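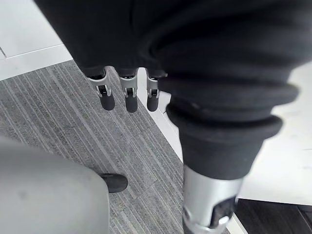
I've been running Burnow on our arm for most of the winter now, and people keep asking me if it's worth paying for, so I'm finally writing it all down. Burnow is a grasp and motion planner with a nice desktop editor, and it wants to replace the pile of scripts you probably have at the moment (we had a big pile). The first thing I threw at it was our own hand, three jointed metal fingers with black rubbery tips, sitting next to a limb in a fat ribbed black sleeve. Soft coverings like that are murder for planners! The folds bulge out past whatever your CAD model says, and most tools I've tried either ignore the fabric or wrap the whole arm in one giant box that can't get near anything.

Burnow lets you paint a "soft margin" onto each link, and I love it. You drag a slider, the link gets a fuzzy shell, and the planner is allowed to brush through the shell at a cost but never through the hard part. I had the sleeve done in 30 minutes, and that includes the time I spent looking for the undo button. It's under Edit, View and then a third menu. Why?

Planning itself is quick. My usual test is 175 poses in a row down near floor level, and Burnow found a path for every one except 2. Both of those were my fault, because I'd left an old obstacle in the file. Our previous planner, Tollen, would have sat there thinking until lunch.

Now the grumbles. The perception side is weaker. Striped carpet gives its depth filter fits: on ours it kept inventing thin ridges along the stripes, and the fingers would stop well short of the floor to avoid them. Domingo Riquelme, who shares the arm with me, turned smoothing way up and that cured the ridges, but then small flat things disappeared too. We ended up writing our own floor mask and feeding that in. It works fine, but I'd rather not have had to.

The finger controls are also a bit basic. You get open, close and a handful of preset shapes. If you want each finger to do its own thing you have to drop into the Python side, and the docs there are thin. Mafalda Matos on the user forum has posted better examples than the official ones, so start with hers.

Oh, and logging! Every plan gets saved with the exact settings you used, and you can replay it next to a new one and see where they part ways. I didn't care about this when I bought it and now I use it daily.

The trial runs 30 days with everything switched on. Bring your ugliest robot model and try the soft margins first. I'm renewing, and I'm still mad about the undo button.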